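Section 6: Setting up the audio guide for the Bosberg old town walk

Before you start, charge the Costigan handset fully. The box promises a long day of playback. Do not plan around that promise.

1. Switch the handset on outside the Stivley Gate, where the walk begins.
2. Enter route code 1314 and press OK.
3. Choose a language. The English track is a translation, and some dates differ from those on the wall plaques.
4. Wait for the first chapter to load. If nothing plays after 30 seconds, enter the code again.

Note: Chapter 15 says the town was founded by a shepherd who followed a bell. The oldest town records mention no shepherd and no bell. Treat it as a story – a fairly recent one, by the look of it.

Caution: The handset does not warn you about traffic. Take it off your ear at crossings.

5. To update the chapters, return the handset to the Grotance desk. Updates need the wired network.

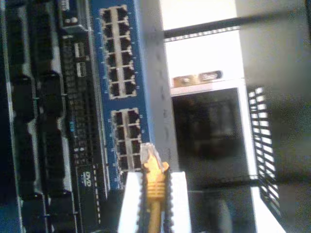
Network cable and switch ports.

6. Check the version number afterward. "Update complete" can appear when no chapter has changed.

Related items
Section 5: Borrowing and returning handsets
Section 7: The cathedral hill route
November opening hours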